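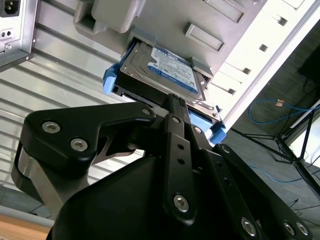
Gripper at the drive, blue tabs on both sides.

Workshop tips: drive swaps for a robotics club

Our club picked "take the hard drive out of an old desktop" as its project for the Flanimholm meet in October. I thought it was a poor choice and I still have doubts. A person can do this job half asleep. A gripper can't, and most of the advice passed around online skips the dull parts that eat up a season. These are the tips I'd stand behind.

Do it by hand first. Every student should pull the drive and put it back 16 times before anyone writes a line of code. They find out where the carrier sticks, and that saves more arguments than any planning software.

Unplug the tower, then lay it flat with the open side up. Gravity holds the case still, and you can skip the fancy clamp. We bought 2 clamps from Wikent and both are back in the box.

Tie back loose wires. Use a soft strap, and check it again after each run.

Don't trust the squeeze. Carrier tabs are made for fingers, which give a little. Metal fingertips don't. Start with the lowest force setting that holds, and raise it in small steps.

Build a parking spot for the drive. A plain slot beside the case beats setting it down flat — you get the same pickup pose every time.

Use dead drives. I shouldn't have to write this one down, but I do. 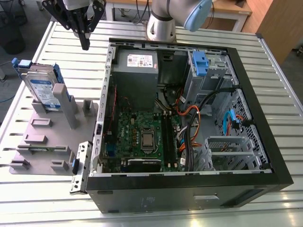

Do we need a camera on the gripper to enter?
The Flanimholm rules leave that up to each team. I'd get the job working from fixed positions before spending money on one.

Be wary of success rates. Last year the Nokirus team posted a fine number, and it turned out to cover one tower in one spot with the lights just so. Move the case 2 inches and run it again, then write down that number too.

Keep a paper log of failed grabs. Ours is long. The students would like it to be a spreadsheet, and maybe next year it will be — for now the pencil on a string works.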